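4 Teaching a pick-and-place task

4.1 Before you start

This section covers teaching a task to the arm, either by guiding it by hand (hand guiding) or from the remote controller (remote teaching). Both methods produce the same type of task file. Complete the installation and homing steps in Section 3 first.

You will need:
Operator key
Remote controller, charged
Objects for the task and, if used, plates or trays
Clalteo Teach, installed on the station computer

CAUTION: Keep hair, sleeves and lanyards clear of the joints. The arm holds its own weight in hand guiding mode, but it does not allow for a load until the payload has been set (4.2, step 4).

CAUTION: Only one person may move the arm at a time. A second person may arrange objects while the arm is in Hold.

4.2 Preparing the table

1. Put the arm in Hold. The status line reads HOLD.
2. Wipe the table top. Marks that cannot be removed may stay, provided that they do not change between recordings.
3. Place the plates first, then the objects. Leave enough space for the fingers to open on both sides of the object to be picked.
4. Open Task > Payload and enter the weight of the heaviest object in grams. The upper limit is 710.
5. Check both camera views in Clalteo Teach. The target object and the place where it is to be put down must be visible in the fixed view.
6. Press Save layout.

Note: Food shapes and other light items are suitable for a first task. Long objects are harder to place than round ones and should be included early. Do not use objects that break or leak.

4.3 Recording by hand guiding

1. Turn the operator key to TEACH.
2. Hold the arm at the wrist with one hand. Do not hold it by the fingers or by the cables.
3. Press and hold the guide button. The joints are released.
4. Move the hand to a point above the object. Approach slowly.
5. Lower the hand, then press Close on the wrist. Wait for the tone before lifting.
6. Carry the object to the plate. Keep it only as high as needed to clear the other objects.
7. Lower the object until it is supported, then press Open.
8. Draw the hand straight back before moving sideways.
9. Release the guide button. The recording stops and is given a number.

If the guide button is let go during a movement, the arm returns to Hold and the recording is marked Incomplete. Delete it and start again from step 3.

4.4 Recording by remote control

Use this method where the operator's arms would block the camera, or where the task must be taught from outside the work area.

1. Turn the operator key to REMOTE and leave the work area.
2. Select the view. Use the fixed view for the approach and the wrist view for the last part of the movement.
3. Press Start. Recording begins with the first movement of the controller.
4. Close the hand gradually with the trigger. Stop when the object is held; further pressure does not improve the grip.
5. Place the object, open the hand and move clear.
6. Press Stop. Enter Good or Discard.

Long objects should be gripped across the body and kept level during the carry. Objects already on the plate should not be pushed with the fingers. If one is moved, enter Discard. 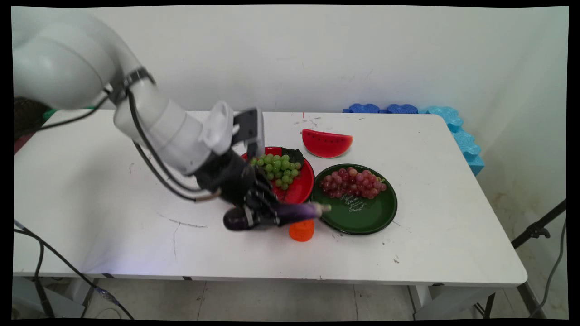
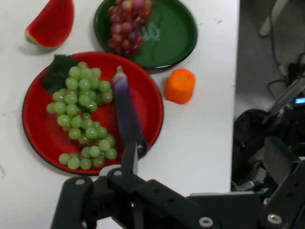
Figure 4-1. Eggplant task. First picture: eggplant held in the hand. Second picture: eggplant on the red plate, beside the green grapes.

4.5 How many recordings to make

A single-object task needs at least 18 recordings marked Good. Move the object to a new starting position after each one. The plates may stay where they are for the first 10, after which they should also be moved.

A task file holds up to 2,000 recordings. Older recordings are not overwritten; when the file is full, Start is greyed out.

4.6 Checking and playing back

1. Open Task > Review and play each recording in turn.
2. Discard any recording that contains a dropped object, a contact with the table, or a pause longer than a few seconds.
3. Press Build. The arm must remain in Hold until the build is complete.
4. Set the speed to Low. Turn the key to RUN.
5. Stand clear and press Play, with one hand on the stop button.

CAUTION: Do not reach in to straighten an object during playback. Press Stop, wait for HOLD, then reach in.

4.7 Faults

Hand closes beside the object: The layout has changed or the fixed camera has been knocked. Repeat 4.2, steps 5 and 6.

Object slips during the carry: Check the payload value. Record again with the grip nearer the middle of the object.

Message E-04, Views do not match: One camera has stopped. Check the cable at the wrist, then restart Clalteo Teach.

Jerky movement in playback: Too few Good recordings, or recordings by several operators at very different speeds.

Section revised March 13, 2025 (A. Soomro, checked N. Dogar). Payload note in 4.1 added.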